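Flullitz toolbox packing policy, reviewed after a lot of watching

I've been poking at the Flullitz release since January, when Nadhirah Nasution first sent me the draft. It's a training method for two-arm robots, and the headline claim is that you only need 100 demos to teach a pair of arms to sort hand tools and a blue box. I had doubts. I have fewer now!

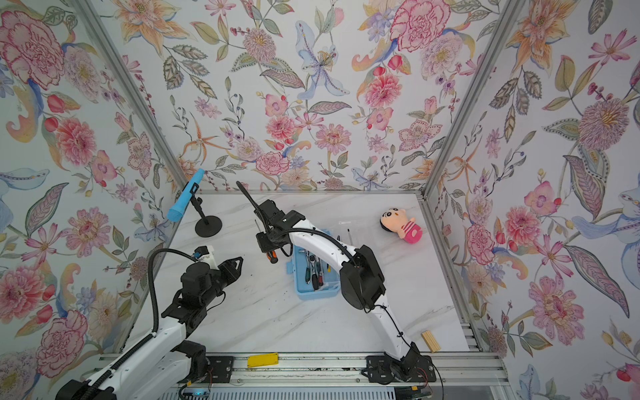 The clever bit is how it picks which demos to learn from. You record 100, it scores them, and the hesitant ones get less say in training. The older Clavell recipe wanted 1000, and I never had the patience for that (my wrists didn't either). 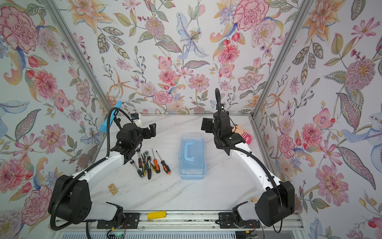 Clutter is where I expected it to fall apart. Nizar Karam, who helped me with setup, likes a messy start — handles touching, two screwdrivers right next to each other, pliers in the same heap with the ratchet and the wrench — and the old recipe would just freeze over a pile like that. Flullitz commits to one handle and goes. It sometimes picks a silly one, but it goes, and I'd much rather fix a bad choice than wait on no choice.

What I don't love is the handoff timing. The paper treats both arms as one big action, so if one gets stuck the other sort of waits politely. Mawar Hutapea tried splitting them and got smoother motion but more bumps. Pick your poison.
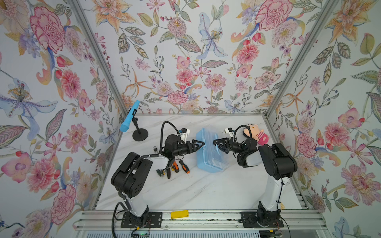 Both grippers open at the lidded box, tools off to the left.

The wrist views matter more than I thought they would. I switched them off for 15 runs and the grasps on thin handles got noticeably worse, while the chunky stuff was mostly fine. If you're short on cameras, keep those.
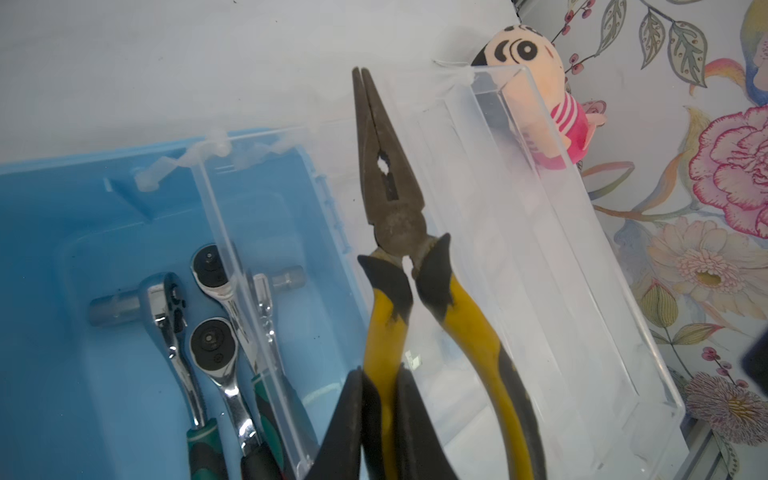 Wrist view with the pliers held by their grips, ratchets in the blue tray.

Setup took me an afternoon, plus some grumbling over the config files. Worth it if you already have two arms. If you only have one, wait for the next version.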